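Journal > Home and Table > Small Changes

The white table and the orange basket

Posted on Wednesday, August 12, 2026

In May I moved to Gramton, and for the first weeks I ate all my meals standing at the window. I had a table, but it was full of post, keys, batteries and other things which have no address of their own. So this summer I gave myself a simple task: the table must be free every evening, and only food may live on it.

I want to write down how it is going, because two readers have asked me, and also because I like to remember the beginning of a thing.

First I had to choose colours. I believed that I wanted everything in grey. I had lived many years with dark brown furniture and I was tired of it, and grey seemed to me very restful. I even wrote the word on a paper and put it on the door of the fridge.
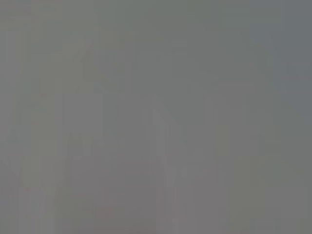
Grey, with a little green and a little blue in it.

After some days I understood that I can't have breakfast in so much grey. It is a good colour for a wall, and on the wall it stays - very pale, almost white in the morning. But the table is white now, and on the table I allow strong colours.

White is not an easy choice, I must say. It shows every smudge. I wipe it with a damp cloth and a drop of washing-up liquid, then with a dry cloth, and when I look from the side there are still marks. My mother would do it again. I have decided to do it once a day and then to stop looking from the side.
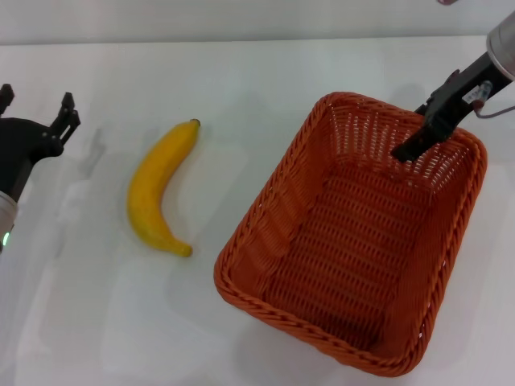
Tradano Home Circle - Kitchen and Table Group

The basket is orange and woven, and it comes from the Saturday market, from a stall called Esquivel. I paid more than I had planned. There was a smaller one too, in a natural colour, and I walked between them for so long that I missed my bus. I am glad that I took the orange. Next to it a banana looks even more yellow, and I don't need flowers.

My rule for the basket is that fruit goes in it and nothing else. No receipts, no pens. Bananas I put on top, always, as they get brown spots quickly if something heavy lies on them. Apples can wait underneath. If I buy peaches, they get a plate for themselves until they are soft. Once a week I take everything out and shake the crumbs from the weave over the sink, which is necessary more often than I would think.

The post has moved to a drawer in the corridor. It is not a beautiful drawer, and I will perhaps write about it another time. For the batteries I still have no solution. At the moment they are in a soup bowl.

Next I would like to find a cloth for Sundays. I saw one at Trollari with a thin yellow line, but it must be ironed, and I know myself.

Filed under: Small Changes, Fruit, Tables

2 comments | 200 shares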